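Notebook, January, Wundoddale house, sweeping task

Set up by 7:30. Refugio Tlapale on the leader arms, me on logging and resets. Jeanine Van Hecke joined by phone for the first half hour to go over the task sheet again. Her version of the task: pick up the long-handled tool by the grip, bring the head down to the marble, push whatever is on the floor toward the dustpan, let go with the handle resting against something. No lifting of the dustpan yet. Clostberg wants that as a separate task later and I agree, it would double the length of every demo.

Calibrated both wrists. Left was off again after transport, right was fine. Re-zeroed left, saved the offsets under the house name so we don't overwrite the Arellano ones.

Grip trials first, before recording anything that counts. Tried closing on the curved part of the handle with the collar down between the fingers.

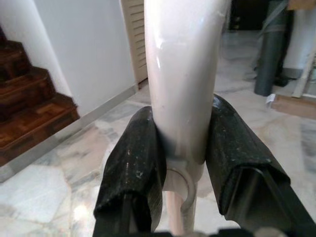
Grip on the curved section, collar low between the pads.

Refugio doesn't like this one. The tube is smooth and he says he has no feel for rotation through the leader arm, so he ends up watching the wrist view the whole time and the motion gets slow and jerky. If he closes harder the force limit trips. Backed the limit off one step and the trips stopped, but the handle could still turn in the fingers when the head dragged. I marked all of these as practice and they don't go to Standovum.

Pads need a wipe-down with alcohol before each block. They pick up dust and it changes the grip over a session. Adding that to the reset list.

Then the floor layout by the piano. We agreed to keep the household things where they are and only change what is on the floor. Clothespins go in front of the black bag, dustpan nearer the robot with the long handle laid across it. The folding chair stays put, which limits how far the right elbow can swing out. Refugio asked to move it. I said no for this set, we want the policy to see a normal room with furniture in the way.
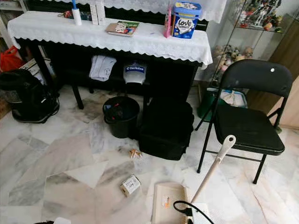
Start pose for the base is two taped corners, and I check it against the head view before each take. The head camera was pitched too low at first and lost the upper half of the chair when the robot leaned in. Raised it a little and locked the screw. Exposure left on auto for the head, fixed for both wrists.

First recorded block was 30 demos. Notes from it:

Takes 1 to 3 thrown out, I had the old task string in the logger.
Refugio tends to re-grasp halfway through. Asked him to either commit to the first grasp or abort the take. Re-grasps are useful but I want them labeled.
Cable near the base needs to be pulled back every time. Caught it under a wheel once.
Left arm latency felt longer to him after the break. Restarted the bridge process and he said it was better. I didn't see it in the timestamps.

Second block we went back to the loop end of the handle, gripping the straight shaft under the loop, with the fingertips right at the rubber band. Fingers closed square on the shaft and sit above the collar, so the collar works as a stop if the handle wants to slide.
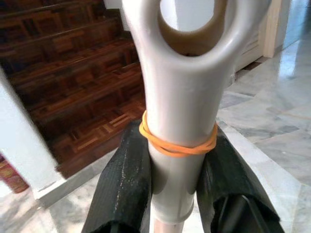

This is the grasp I want in the task sheet. Refugio got through the block faster and with fewer aborts, and he could look at the floor instead of the wrist view. Trajectories are smoother by eye on playback, will check jerk properly when I'm back at the desk.

One thing to sort out with Jeanine: in some takes he approaches from the stair side and in others straight on. Both work. I'd keep both but the sheet only describes straight on, and the reviewers will flag the others as off-protocol unless we change the wording.

Total kept for the session, 63. Uploaded to Standovum from the house, slow connection, left it running during pack-up. Checksums matched.

To do:
Update task sheet with shaft grasp and both approach directions
New pad set for the left gripper
Ask Clostberg whether re-grasp takes get their own label
Longer cable tie for the base
Look at left arm offsets again before the next house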